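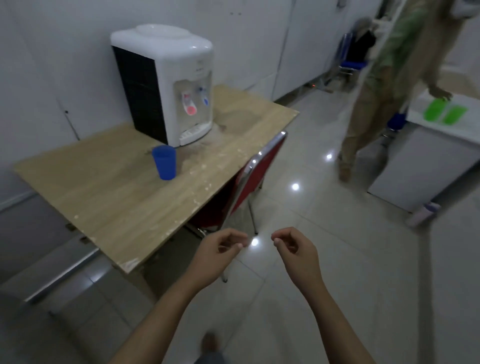 Drinking water points at Kenside House: arrangements from July

Building Services wishes to inform all staff and visitors of changes to the provision of drinking water at Kenside House. The changes follow a review carried out in the spring, in which 84 members of staff took part, and apply to every floor of the main building and to the Flernberg annexe.

Countertop dispensers supplying hot and cold water are now the standard arrangement in the shared refreshment areas. They replace the kettles previously kept in individual offices, which should be returned to the ground floor stores by the end of July. Kettles that remain in offices after that time will be collected during the summer electrical checks. Departments holding a kettle for medical or religious reasons may keep it, provided that it has been tested and carries a current label.

Use of the dispensers

The hot tap is marked in red and the cold tap in blue. Water from the hot tap is hot enough to scald. Cups should be placed on the drip tray before either lever is operated, and should not be held in the hand while hot water is being drawn. Thin disposable cups are not suitable for hot drinks and will no longer be stocked in the refreshment areas. Plastic cups should be used for cold water only. Staff are asked to bring a mug of their own for tea and coffee; a small supply of china mugs for visitors is held at reception.

The drip trays are not connected to a drain. They are emptied each morning by the cleaning contractor, Videtach, but in busy periods they may fill before the end of the day. Anyone who finds a tray close to full is asked to empty it into the nearest sink and to wipe the table underneath. Tea, coffee and soup should never be poured into the tray.

Bottles are changed by Building Services staff. Full bottles are heavy, and other members of staff should not attempt to lift or replace them. An empty bottle may be reported by telephone or in person at the services desk, and will normally be changed within 3 hours.

Condition of tables and seating

The review drew attention to the state of the tables on which the dispensers stand. A number of them are marked by water, and the surface has lifted or chipped along the edges and at the corners, making them difficult to keep clean. A sum of 600 pounds has been set aside from the current year's furniture budget for their repair or replacement. Work will begin with the 6 tables in the poorest condition. New tops have been ordered from Obradović, the joinery firm which fitted the reading room shelves, and will have sealed edges. Until they are delivered, users are asked to wipe up spilt water at once and to avoid leaving wet cups standing on the wood-grain surfaces.

Folding chairs may continue to be kept beside the tables for the use of those who wish to sit. They should be placed so that the taps can be reached from the front, and should not be used as a step or for storing bottles. Chairs borrowed for meetings should be brought back the same afternoon.

Faults and enquiries

A dispenser that leaks, makes an unusual noise or gives water with an odd taste should be taken out of use immediately. Please switch it off at the wall, attach one of the yellow notices kept in the cupboard by each refreshment area, and inform the services desk. Staff should not open the casing or try to clear a blocked tap.

Enquiries about these arrangements, including requests for an additional water point, should be addressed to Azra Karagiannis, Building Services, Room 6, Kenside House. Requests received before the end of July will be considered with the autumn works programme.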